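Stop Saving the Good Coat

I own a camel coat that cost me more than my first car's transmission repair, and for two winters it lived in a garment bag.

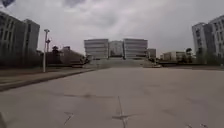 I was saving it, you know? For a dinner, a trip, some version of me who has better hair. Meanwhile I wore the same sad black puffer every single day and complained that I had nothing cute to put on (my sister can confirm, at length).

Then in April I did the math. The coat was $507 from Leemans, on sale, and I'd worn it 2 times. That's $253.50 a wear! The puffer is probably down to pennies by now.

So I think we've got the whole "special occasion" thing backward. Wear the good stuff to the grocery store. Wear it to the dentist. Yes, you might spill coffee on it, and I did, on day one, and the dry cleaner got it out just fine.

I still wouldn't haul a silk dress to a barbecue, I'm not a monster. But the coat? I wore it to take out the trash this morning and I felt fantastic.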